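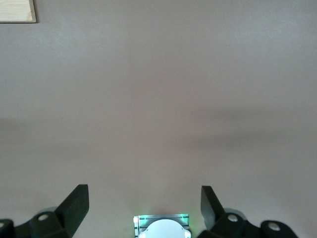
Pale wood against the gray.

Home Reviews Kitchen Furniture Garden Archive Contact

Corrigan drop-leaf kitchen table, one year in

I promised a few of you I would write about the table once we had lived with it properly, and I have put it off so long that we are nearly at a full year, so today I made a pot of tea and sat down at the thing itself to do it. It came last October, on a wet afternoon, in two boxes, and I remember standing in the hallway wondering how on earth I was going to get the bigger one past the coat stand. (I moved the coat stand. It has never gone back, and I like the hall better.)

We had wanted a small table for ages. Our old one was my aunt's, a big heavy beast that seated eight and took up the whole kitchen in Flitville, and when we moved to Clinitbridge it simply would not go through the door. For a while we ate off a folding card table with a tablecloth over it, which was fine for soup and terrible for anything you had to cut. I looked at a lot of tables that summer. The Asumitz was the one everybody seemed to recommend, and I did go and sit at one in the store, but my knees hit the rail every time I crossed my legs, and I am a person who crosses her legs. The Corrigan has a much shallower rail and I fit under it beautifully!

Putting it together took me one evening and part of the next morning. There are 17 steps in the booklet, and most of them are clear, though step 12 shows the hinge the wrong way up and I had to take both leaves off again once I had worked that out. If you buy one, lay everything on a blanket and do the hinges slowly. The bolts come in one bag all mixed together, two lengths that look nearly the same, and I sorted them into teacups before I started. You get a little hex key with it. I used my own, with a proper handle, and my wrist thanked me.

Now, how it is to live with. With both leaves down it sits against the wall like a sideboard and I keep the fruit bowl and the mail on it. With one leaf up it is just right for two people and a newspaper. With both up we have had six for supper, elbows tucked in, and it did not wobble, even when my brother-in-law leaned on the end of it to tell one of his fishing stories. The gateleg swings out easily, a bit stiff in damp weather, and I rub a candle stub along the top of the leg every couple of months, a trick I had from my neighbor Yaa Nartey, who also talked me out of the matching bench, bless her.

The finish is where I have my one real grumble. It is a light oil and it needs looking after. Water rings will show if you leave a glass overnight, and I had a tea stain by the second week that took a good deal of rubbing to get out. I oil it at the start of every season now, two thin coats with an old T-shirt, and it has settled down nicely. If you have small children or you just don't want the bother, ask for the lacquered version. I am told it costs the same, though I haven't seen one up close.

The other small thing is the drawer. There is one at the end, a sweet little drawer for napkins and candles and the good scissors, and it has no stop at the back of the runner, so if you pull with any enthusiasm at all you will be holding a drawer in midair and looking for birthday candles under the stove. I glued in a scrap of felt and that has mostly cured it.

I wrote to the company about the hinge drawing and had a friendly answer the same week, with a corrected page to print out, and they sent me two spare bolts I hadn't even asked for. I thought that was very decent of them.

Would I buy it again? Yes, I would, and in the same size. My sister is thinking of the larger one for her sunroom and I have told her to measure the doorway first, twice, and then have somebody else measure it. Next time I will write about the chairs, which are a much longer story and involve a yard sale and a borrowed trailer.

Posted 2 August 2022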